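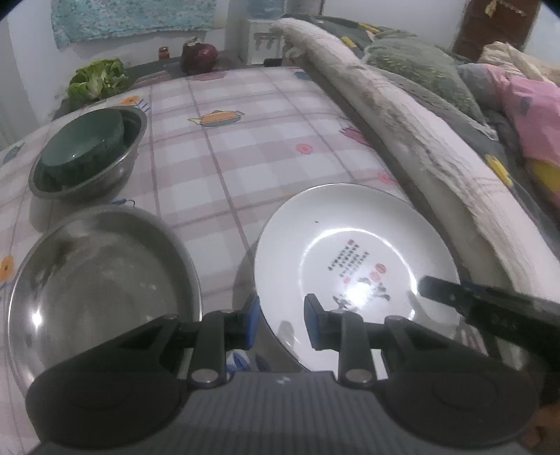

# Burix Table Hand: can it do my dishes yet?

Short version: some of them! I make and sell the Burix Table Hand out of a small shop in Kamdale, and the question I get more than any other is whether a machine can clear a table and wash up after dinner. So I'm putting my answer right on the product page, before the part where I ask for your money.

The Table Hand is a two-finger gripper with soft pads on the tips. You can mount it on most light arms, or get it with a grip and carry it around the kitchen yourself, which is how I use it most (and how I've learned nearly everything I know about plates).

## What it's good at

Bowls. I love bowls. A bowl has a rim that sticks up in the air, so one finger goes inside, one goes outside, squeeze, lift, done. Steel basins work the same way as long as they're empty. In my own test batch I ran 332 pickups with bowls and basins, and 300 of them ended with the thing sitting where I wanted it.

Cups are fine too. So is lettuce, to my surprise, if you go slow and don't mind losing a leaf.

## What it's still bad at

Flat plates, oh boy. A plate lying on a tablecloth gives you maybe a finger's width of lip to work with, and the cloth wants to come along for the ride. Out of 300 plate tries on cloth, I got 174 clean ones. On a bare tabletop it does better, and if you can slide the plate to the edge of the table first it does a lot better, but then you need an arm that knows to do that.

Shiny steel is the other headache. If your arm finds things with a camera, the bright spots inside a basin can fool it into seeing an edge in the wrong place. I dim the ceiling light when I test. You might try a lamp off to one side.

And then there's everything after the pickup: scrubbing, rinsing, deciding what's clean. The Table Hand does none of that. It's a hand. Please don't put it under water, either (the pads are okay with a splash, the joints are not).

## What about laundry and beds?

I've tried! It'll pinch the corner of a blanket and drag it. Folding a quilt with one gripper is a comedy, and with two it's a slow comedy. I'd call beds a few years off for anything in my price range.

## Which version to get

- **Carry version:** comes with the grip. Good for figuring out which of your chores are even grabbable.
- **Arm version:** same fingers, flat mounting plate on the back. Needs your own arm and controller.
- **Flaltetti pads:** thinner finger pads, made to my drawing by Flaltetti. Get these if plates are your main thing.
- **Dimaculangan bracket:** holds a small camera above the fingers. Fits both versions.

The hand itself weighs 700 grams without the grip, so check what your arm can lift and leave room for the dish.

## Shipping

I build in small batches, and the next one goes out in March. Spare pads are in stock now and can go in a regular envelope. If you've got a weird dish you're wondering about, send me its size and how tall the rim is and I'll tell you whether I'd bet on it.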